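Chapter 5
Teaching by Demonstration

5.1 Why show the robot at all?

Chapter 4 treated a robot program as a list of positions written down in advance. That works well when the parts arrive in the same spot every time. It works poorly on a desk. A mouse may sit on its pad or beside it, a laptop may be turned a little one way or the other, and a program written for one layout will close its fingers on air in the next.

Demonstration takes a different route. A person moves the arm through the task while the controller records joint angles, gripper opening and camera views. After enough recordings, a model is trained to produce similar motions from what the cameras show. The person doing the moving is called the demonstrator or, where the arm is driven from a distance, the operator. Each complete recording is an episode.

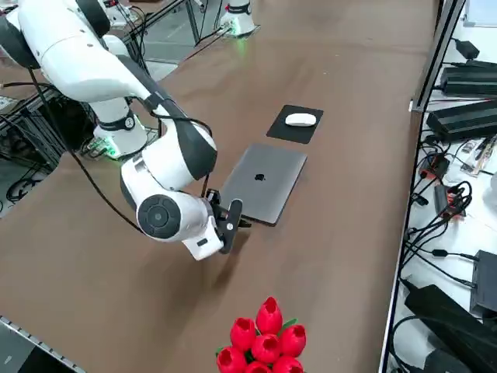 There are two common ways to give a demonstration. In kinesthetic teaching, the demonstrator takes hold of the arm and guides it by hand, with the motors set so that they offer little resistance. In teleoperation, the operator stands back and drives the arm through some other device, such as a hand controller or a smaller copy of the arm. The small copy is usually called the leader, and the working arm the follower.

Guiding by hand is easy to learn and needs no extra hardware. Its main drawback is that the demonstrator's own arms and shoulders end up in the camera views, and they will not be there when the robot works alone. Guiding two arms at once is also awkward for one person. Teleoperation avoids both problems, at the cost of some feel. Unless the device passes forces back, the operator has to judge contact by eye.

5.2 A desk task

The running task in this chapter is a modest one: pick up a computer mouse and place it on its pad. We will call it the Piststead task, after the teaching lab where the exercises were first tried. It looks trivial, but it has most of the features that matter in larger jobs. The object is small and smooth, the target is flat, and other things on the table have to be left alone. 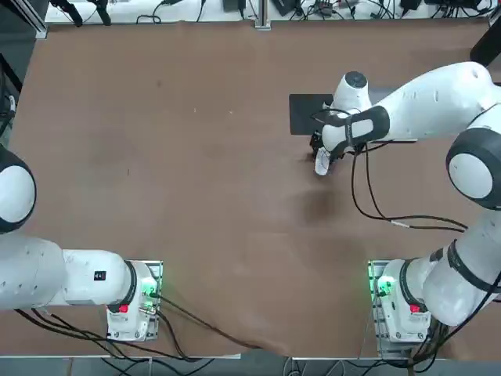 The task is divided into four phases: approach, grasp, carry and release. New operators tend to rush the approach and then make many small corrections just before the fingers close. Those corrections go into the recording along with everything else. A model trained on hesitant episodes will hesitate too, and often in places where there is no need. It is better to slow down early, line up the wrist while the gripper is still well above the table, and come straight down.

The release deserves the same care. Lower the object until it is just clear of the surface, pause briefly, then lower it the rest of the way and open the fingers.
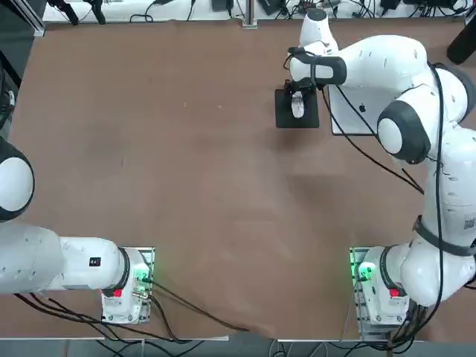
In the Krishnan exercise set, each student records 60 episodes of the task and changes the starting position of the mouse between them. An episode with a dropped object is kept but marked, and the student records another to replace it. Keep the marked ones in a separate folder – they are used again in Chapter 8.

5.3 What the cameras record

A view from above the arms shows the whole layout, but the arm itself may hide the object at the moment of grasping. A wrist camera has the opposite strengths. It sees little of the table, though it keeps the fingertips and the space between them in view right through the final descent. Most set-ups record both and store them with a shared clock, so that every image can be matched to the joint angles measured at the same instant.
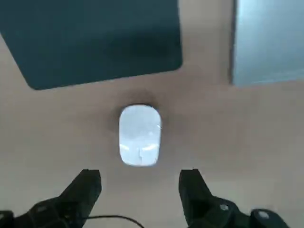
5.4 Before you record

Check that both views are live and that the gripper opens and closes fully. Make sure that cables have enough slack for the arm's full reach.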